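Monday, late

Tania wants the folding arm ready for the workshop open night in June. I said I'd believe in it when it could do a coat. She took that as a yes, so the whole evening went on jackets.
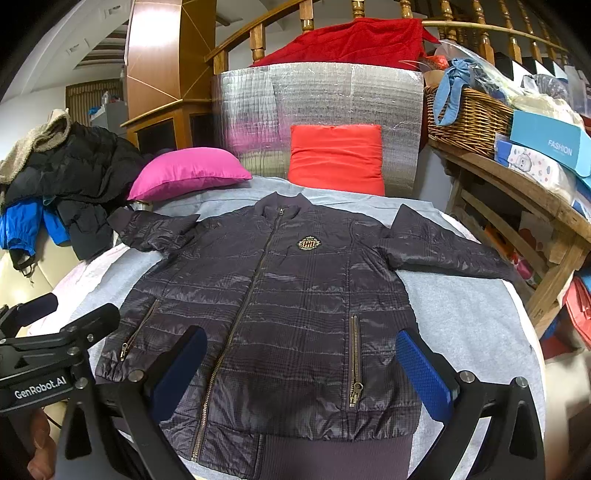 The plan is that we do the job by hand with the grippers first, 200 times, and the Meker board learns from it. I have my doubts. A navy puffer with a metal zipper is a mean thing to start with - slick cloth, fat quilting, and pockets with pulls that look made for snagging. I'd have started with dish towels. I was outvoted, one to one.

She has a page ready for the Prindport newsletter already, and it opens like this:

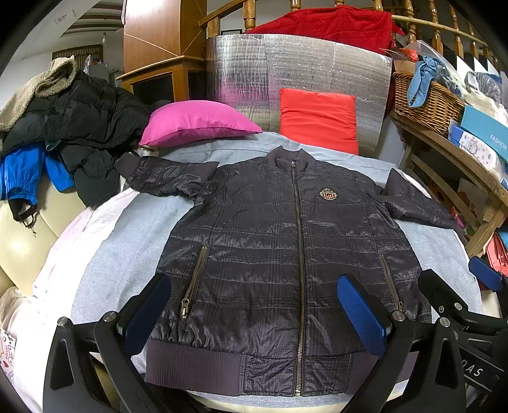
**Tania Nanayakkara**
*Build lead, Brendia folding arm*

Build lead! There are two of us. Her draft says the arm "will handle any garment." I crossed out "any" and she put it back in. We've logged 30 runs so far, and I wouldn't call that a reason to promise people anything. 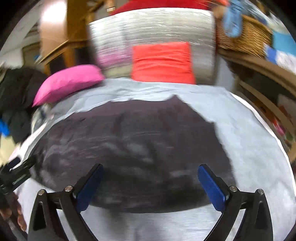
Plain dark cloth worries me too. With no zipper or badge to go by, I can't see how the thing will know one edge from another. Tania says more runs will fix it. She says that about everything.

Must order longer bolts from Juntunen, and find out who has the good hex key.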